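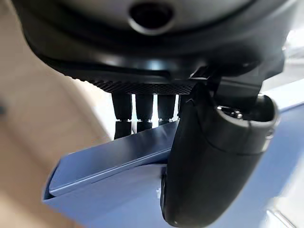

What is robot teaching by demonstration?
It is getting a robot to do a job by moving it through the job yourself, either with your hands on the arm or from a distance with a controller, and keeping the recording so the robot can copy it later.

Teaching by demonstration (also hand teaching, or teleoperation when done at a distance). Used where writing out every movement would take too long. Common for picking up, folding, filing, putting away. Older factory form was simple playback – same path each time, no allowance for a part being moved.

Two main ways. By hand: the person takes hold of the arm and guides it, motors slack. Cheap, easy to learn, but the person's own arms get in the camera view. By remote control: the person wears gloves or holds a pair of handles and the robot follows. Cleaner recordings, but little sense of touch, so

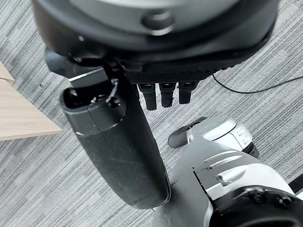 beginners tend to squeeze too hard or close the fingers too early. Some rigs buzz the glove on contact. Helps a bit.

Household and office tasks are harder than they look. Thin plastic slides and bends, and a folder held at one corner will swing. Kobina Addo's notes for the Bodthorpe trials advise a slow approach, thumb last, and no correcting mid-lift. 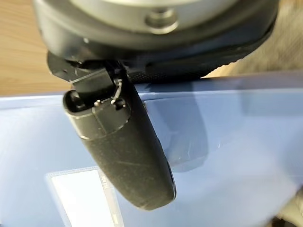 Finger and blue surface, wrist view.

Number of demonstrations varies. The Bodthorpe set had 200 for one filing task, of which 20 were thrown out, mostly for pauses. Gifty Ackah argued the pauses should of stayed in, as a robot that never sees a fumble does not learn to get out of one. Not settled. Later sets keep failed tries but mark them seperately.

Sessions are kept short, 8 tries then a rest. Tired operators get jerky and the robot copies that too.
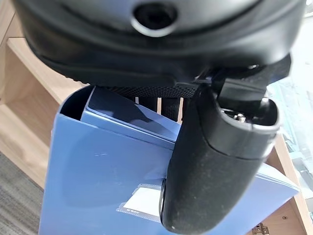
Software

Irudar records joint angles, hand position and the wrist camera together. Reduso does the playback side. Timing between the two has to match – a late picture teaches the wrong moment to grip.

Related articles
Baidoo glove
Bodthorpe trials
Irudar
Playback robot
Reduso
Remote handling
Wrist camera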